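Home News Council Business Sport Letters Contact

Town's forgotten phones prove hard to part with

31 Jul 2024

Kestness has a drawer problem. The town's first phone roundup closed with 183 handsets, empty cases and things that were neither, most of them handed over by people who explained at some length that they had been meaning to do this for years.

The roundup was run by Zekmont, the repair and resale shop on the old tannery road, which has been asking residents since January to look in the place where the takeout menus live. The response was slow at first. Then the shop offered a coffee voucher, and the drawers of Kestness opened.

"We had one gentleman bring in 3 remote controls and a calculator," said Krisztina Pintér, who manages the counter. "He wanted them counted. We did not count them."

Sorting took longer than anyone had planned. A phone in a case and a case with no phone in it look much the same lying face down, and a good many arrived lying face down. Color turned out to be the popular sorting method among the public, who kept suggesting it, and of little use to the shop, which would like to know the model. Yellow, Pintér noted, is not a model.

Pastels did well all the same. Dezső Medve, who handles the resale side, said pale shades go quickly and plain black ones sit on the shelf until someone drops theirs in a lake. He put this down to fashion, then to the summer, then declined to put it down to anything.
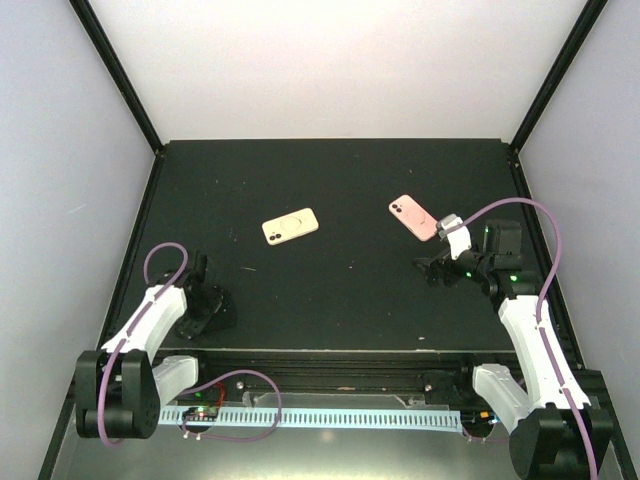
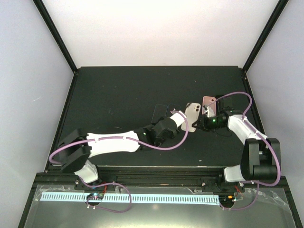 Phones or phone cases on the black work surface, with a yellow one and a pink one in the first picture and a white one among those in the second.

Anything that still switches on will be wiped, cleaned and priced. The rest goes to Suvari, a parts dealer two towns over, which pays by weight and does not care for stickers. Residents are asked to peel these off beforehand, a request that appeared on the original flyer in bold type and was widely admired.

Last year's roundup in neighboring Ketilsson brought in 220 items, a figure Kestness has heard about more than once. Pintér said the comparison was unfair, as Ketilsson accepts chargers. Medve said the comparison was fine and that Kestness should own more phones.

Several donors have already come back. One wanted to know whether her old phone still had the recipe for her sister's plum cake on it. Another asked for his case back, having discovered that it fit the new phone after all. The case was found and returned. The coffee voucher had been spent.

Zekmont will keep taking phones and cases over the counter during shop hours. Owners should sign out of their accounts and remove the SIM card before coming in, and should not bring calculators.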